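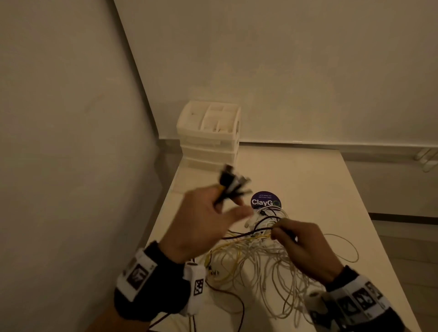 ## May 3, 2019 — open day, Omholm

Cable sorting by hand, with the marker bands on both wrists. Plugs are held together in the left hand, the right hand pulls the strands. Visitors asked mostly about the bands.
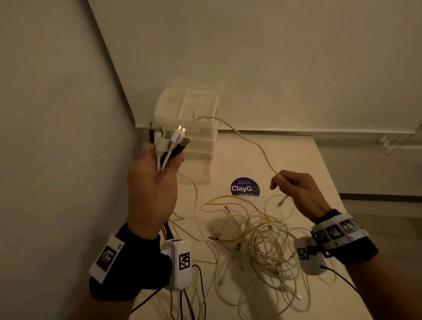

## For the Tuvex side

- 263 demonstrations saved before today, 30 still to check.
- Thin white cords are the hardest for the arm — I must ask Tülin about the grip force. 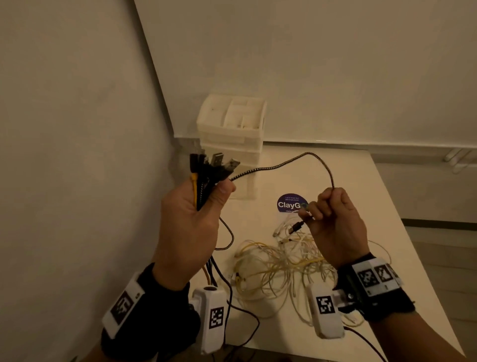

Dragica Kelmendi thought the arm should begin with thicker cables, and would we please show it moving more slowly in January.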